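Shelf Life: Notes from the Pantry Table

The Povham pantry swap is back, and with it the annual discovery of what we all bought in a panic and never ate. For anyone who moved into the building after last year's round, the rules are simple. You bring down whatever dry goods you are never going to cook. You take home whatever dry goods someone else was never going to cook. Everyone leaves feeling thrifty and owning a different box of barley.

Gunnel Björklund has run the thing since it was a shoebox outside her door, and she has asked me to pass along a few points of order. First, sealed packages only. Last year somebody brought half a bag of flour held shut with a hair clip, and although the clip found a new home quickly, the flour did not. Second, check the date before you come downstairs. Gunnel will check it again, out loud, in front of your neighbors. Third, spices are welcome if you can still smell them from arm's length. If you have to put your nose in the jar, so would the next person.

The table will be set up in the Staston Room from September 2022 until the November meeting, when whatever is left gets boxed up and driven over to the food shelf on Nasrallah Street. Please don't treat the drive as your plan A. They have asked us, politely and twice, to stop sending water chestnuts.

A word about pasta. Pasta is the currency of the swap and always has been. By my own tally (I keep one, I am that person) we took in 105 packages last year, and 56 of them were pasta of one shape or another. Spaghetti goes first. Elbows go second. Lasagna sheets sit there until somebody has in-laws coming. Aslak Tveit has proposed an exchange rate under which one package of spaghetti gets you two of anything whole wheat, and while this has no official standing I notice that people have begun to honor it.

If you're cleaning out a cabinet for the occasion, Godelieve Van Loon's method is worth stealing. Take everything out and put it on the kitchen table before you decide about any of it. As long as it stays in the cabinet, she says, you will keep believing in the person who bought it. Stand things up in a row so you can read the labels, pull forward what you would eat in the next 10 days, and be strict about the rest. I tried it and found three boxes of cornstarch. I have thickened perhaps one sauce in my life.

Baskets: we're short again. The ones we had went home with people's groceries in them, which I suppose means the swap was a success. If you have a plastic basket with holes in the sides, the kind that crumbs fall through, please send it down. Eskil Magnusson will write your apartment number on the bottom in marker, and you may even see it again.

Leftover jars can go to Ronja Aasen, second floor, who makes chutney and won't be talked out of it. The Tondeck shelving is promised for next month. It was also promised last month, so for the time being everything goes on the wooden table, tall things toward the back, please, and nothing stacked on the crackers. 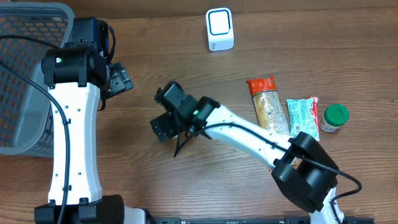 Spaghetti and other groceries out on the table. Bring yours down.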